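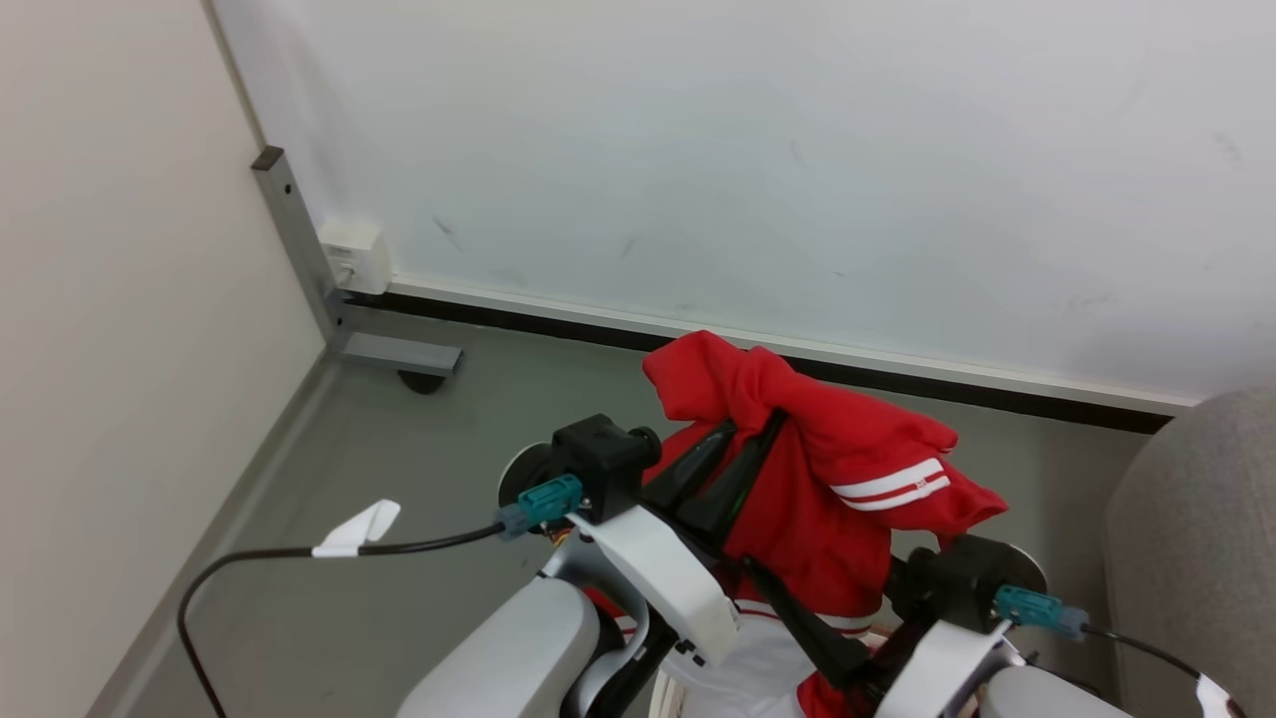
Chaqueta roja y brazos robóticos.

riren-contraportadas
Léeme / ficha de datos, versión 2

Qué hay dentro
Textos de contraportada de novela negra y suspense en castellano. 1228 fichas, una por edición, no por título. Si una novela salió en tapa dura y luego en bolsillo con otro texto, son fichas distintas. Si el texto es idéntico se queda la más antigua.

Solo contraportadas. Ni capítulos de muestra ni reseñas de lectores. Las solapas con biografía del autor tampoco, aunque se han colado varias, ver Problemas conocidos.

Archivos
fichas.csv, la tabla principal, separador punto y coma, UTF-8
textos/, un .txt por ficha, mismo id que la tabla
sellos.csv, nombres de sello normalizados
descartes.csv, lo que se quitó y el motivo (incompleto)

Columnas de fichas.csv
id: no es correlativo, hay huecos, no pasa nada
titulo: tal cual en cubierta, con subtítulo si lo lleva
autor: apellido, nombre
sello: ver sellos.csv
traducida: s / n
serie: vacío si es novela suelta
narrador_promesa: quién lleva el peso en el texto (detective, víctima, familiar, asesino, otro)
pregunta_final: s si la contraportada acaba en pregunta. Casi todas, ya veréis
frase_prensa: la cita elogiosa, separada del resto. Vacío si no hay

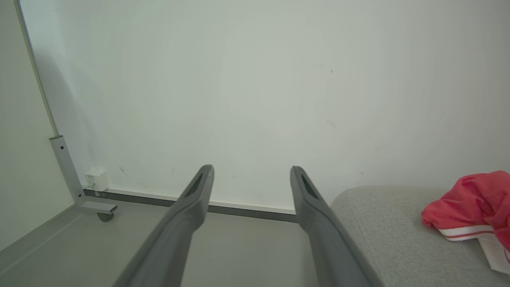
Pascal Bailly
Responsable del corpus

Cambios respecto a la versión anterior
Los textos se cortan a 2000 caracteres. Antes iban enteros, pero unas cuantas ediciones ómnibus metían tres argumentos seguidos y descuadraban todo. El corte es a lo bruto, puede partir una palabra.
Fuera los cuentos.
La columna frase_prensa es nueva. Separada a mano, así que habrá errores mios.
Autor corregido en las fichas de Berik: aparecía el traductor en lugar del autor. Gracias a quien avisó.

Procedencia
La mayor parte viene del catálogo antiguo de la librería Clultberg, que cerró la sección de policiaca y nos pasó sus hojas de cálculo. El resto, tecleado desde los propios libros. Nada sacado de webs de venta.

Etiquetado
Una persona por ficha. Para comprobar, 100 fichas se etiquetaron dos veces, por separado. En pregunta_final no hubo discusión. En narrador_promesa bastante, sobre todo entre víctima y familiar: la hija del acusado, la hermana de la desaparecida, ese tipo de cosa. Criterio final: si el peligro la alcanza a ella dentro de la propia contraportada, víctima. Si no, familiar.

Problemas conocidos
- Þrastardóttir: sale con Þ, con Th y en un caso con P. Es la misma autora. Y no es apellido sino patronímico, pero va en la columna como apellido para poder ordenar. Pendiente unificar.
- Biografías de solapa pegadas al final del texto. Buscad "vive en" y salen casi todas.
- Series mal numeradas en las traducciones, el sello español empezó por la segunda novela y luego publicó la primera como precuela. Se ha respetado lo que pone en cubierta.
- Signos de apertura que faltan (¿ y ¡) en lo tecleado. No corregir todavia, se hará de golpe.
- Destripes. Hay contraportadas que cuentan quién es el asesino. Avisados.

Uso
Consulta, clases, estudio del género. Los textos son de sus editoriales, no se pueden republicar sueltos ni usar para vender nada. Citar como riren-contraportadas y la versión.

Pendiente
Año de edición, falta en muchas fichas y por eso la columna no está. Próxima revisión en junio si hay tiempo.

Última modificación: 23 de abril de 2022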